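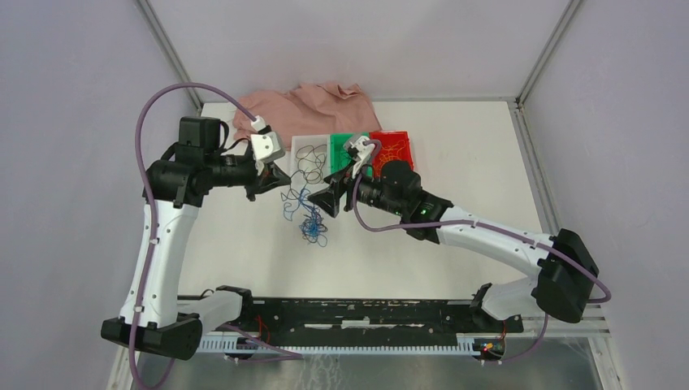
Figura 2 — Pano cor-de-rosa e tabuleiros sobre o tampo branco.

4. Arrumar o tampo: pano e tabuleiros

Esta secção aplica-se ao posto de bancada Fosteck com tampo branco e painéis laterais. Leia primeiro a secção 3 se o posto ainda não estiver montado e nivelado.

4.1 Antes de começar

Precisa de um pano de algodão sem pelos, dos tabuleiros Drandent da mesma série e de um pano de microfibra para a limpeza do tampo. Os tabuleiros de séries diferentes têm rebordos de altura diferente e não devem ficar na mesma fila. A referência está gravada na base de cada peça: 405 para o modelo raso, 449 para o modelo fundo.

Nota: os tabuleiros novos vêm com película protetora no interior. Retire-a antes da primeira utilização.

4.2 Limpeza do tampo

1. Retire tudo o que estiver solto sobre o tampo.
2. Passe o pano de microfibra humedecido em água morna, de trás para a frente.
3. Seque bem os cantos, onde o tampo encontra os painéis. A água acumula-se junto aos perfis.
4. Espere que a superfície seque por completo.

Cuidado: não use álcool nem produtos com cloro nos painéis. A cor fica manchada e a mancha não sai.

4.3 Colocação dos tabuleiros

1. Disponha os tabuleiros em fila, paralelos ao painel do fundo.
2. Deixe 100 mm livres entre a fila e o painel, para o pano.
3. Encoste os rebordos uns aos outros sem os sobrepor. Um tabuleiro sobreposto levanta o vizinho e a fila deixa de assentar.
4. Carregue ao de leve em cada canto. Se algum balançar, verifique se ficou sujidade por baixo.

As cores servem apenas para distinguir o conteúdo. Pode escolher a ordem que quiser, desde que a anote na ficha do posto e a mantenha até ao fim do trabalho.

4.4 Colocação do pano

O pano fica atrás dos tabuleiros. Serve para limpar as peças pequenas antes de as guardar e pode estar dobrado ou simplesmente pousado; para uso corrente não é preciso dobrá-lo.

1. Sacuda o pano longe do posto.
2. Pouse-o no espaço livre atrás da fila, ao comprido.
3. Confirme que nenhuma ponta fica dentro de um tabuleiro ou presa debaixo dele.

Nota: um pano de cor viva vê-se melhor sobre o tampo branco e esquece-se menos vezes no posto. Os panos Ionescu fornecidos com o conjunto podem ser lavados a 40 °C, sem amaciador. O amaciador deixa resíduo nas peças.

4.5 No fim do trabalho

1. Esvazie os tabuleiros um a um, a começar pelo da ponta.
2. Limpe o interior com o pano seco e empilhe-os, os fundos por baixo e os rasos por cima.
3. Dobre o pano em quatro e guarde-o em cima da pilha. Se estiver sujo, ponha-o para lavar e coloque outro.
4. Volte a limpar o tampo como em 4.2.

Cuidado: não guarde os tabuleiros ainda molhados. Ficam colados uns aos outros e, ao separá-los, os rebordos podem rachar.

4.6 Problemas frequentes

A fila escorrega no tampo — o tampo está húmido ou tem restos de detergente. Repita a limpeza só com água.

O pano larga fios — está gasto ou foi lavado a temperatura demasiado alta. Substitua-o.

Os rebordos não encostam — há tabuleiros de séries misturadas. Confirme a referência na base.

Para pedir tabuleiros ou panos avulso, contacte a Flandgate, ao cuidado de Mimoza Kneževič, e indique a referência completa.

Texto revisto por Amra Obradović, 25 de agosto de 2019.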